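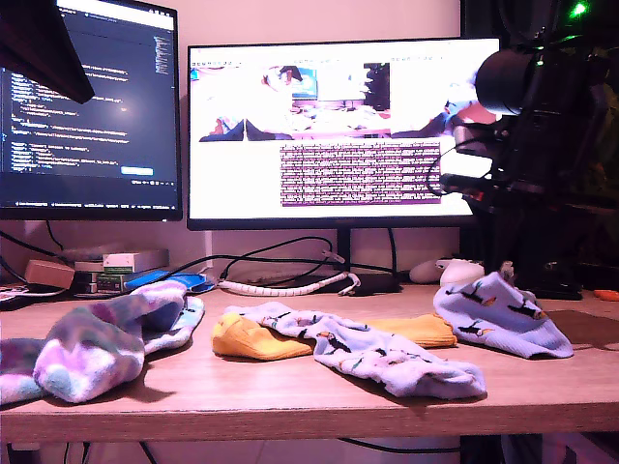 1/ Notes on the Trinen Short Film Festival going online this year

Aug 30, 2020

2/ I've been to Trinen every year since it moved into the old Illano theater. The 2020 edition was supposed to run there in February, got pushed back for a projector replacement, and then everything closed. So it's streaming now, and I've been watching the programs at home.

3/ They took 433 submissions and picked 122. That's a bigger lineup than they could ever fit in the theater. The longest program runs just over two hours, the shortest is 40-some minutes. Passes cover everything except the student showcase, which is free.

4/ How it works: you buy a pass, you get a login, and each program opens at noon Eastern and stays up for 72 hours. Once you press play you have a day to finish. I missed the end of the documentary block that way, so keep an eye on the clock.

5/ The streaming site is run by a company called Atura. It worked fine in a browser on my laptop. The TV app logged me out between films, every time. If you have a long cable, use the cable.

6/ Subtitles are on by default and are part of the video for most titles, so you can't move or resize them. Two films in the second animation program had white text over snow. I emailed the festival and got an answer the same afternoon saying new files were coming. The new files were up the next morning with a dark outline on the text.

7/ Now the films. Animation is the strongest section again. There are three stop-motion shorts in the first program and all of them are worth the time. The one about the ferry ticket office is my favorite so far. Almost no dialogue, and the sound of the rubber stamp does a lot of the work.

8/ The live-action comedies are weaker. Several are one joke stretched to 14 minutes. I think they would have gone over better in a full room. Watching them alone, I noticed the length.

9/ Teshome Pictures has 2 films in the lineup, one drama and one documentary. See the documentary. It follows a regional bus route from the first run to the last and never leaves the bus. The drama looks good but the ending is rushed.

10/ Q&As are recorded ahead of time this year. I understand why, but it means no audience questions, and the moderator asks every director how they got started. The exception is the editing panel. They put a timeline up on screen and went through one scene cut by cut — best hour of the festival for me.

11/ Audience award voting is one to five stars and closes when the program closes. You can't go back and change it. The festival says more than 2,000 people have bought passes, so the vote should mean a little more than it did with paper ballots in the lobby.

12/ What I miss is the order. In the theater someone decided what came after what, and you sat through it. Online, the films in a program are listed separately and it's easy to skip around. I've started playing them top to bottom and they hold together better.

13/ Still to watch: experimental, the late-night horror block, and the student showcase. I'll add to this thread when I get through them.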